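Learning to write letters again

11/30/19

When I moved to Warville I promised my aunt that I would write to her by hand. She does not like the telephone, and she says an email has no smell. I said yes very quickly, and then for 2 months I wrote nothing.

The problem was not the time. In my first language I know how a letter begins: you ask about the health, then the harvest, then the neighbors, and only after this you may say what you want. After ten years of English at work, my hand wants to start with "I hope you are well" and finish four lines later.
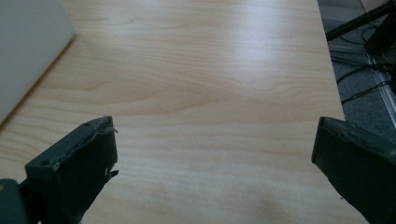 So I made a small rule for myself. Every letter must have one thing I have seen, one thing I have eaten and one question she can answer. My first try was very stiff, like a letter to a bank. In the second I told her about the rain in June and how the bus to Ziltside went past me two times, and suddenly I had three pages.

Her answer came after almost five weeks. She corrected my spelling in red pen – all of it, even the address – and then she told me a story about my grandfather and a borrowed bicycle that I had never heard. I have read it many times now. 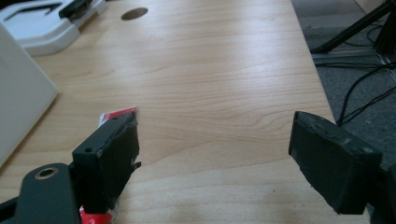

Godfrey Rotich wrote to me that I should keep copies of my own letters too, as he has a full box of his mother's answers and can no longer remember what he asked her. I think he is right. I will start with the next one, which already has its first line: how is your knee?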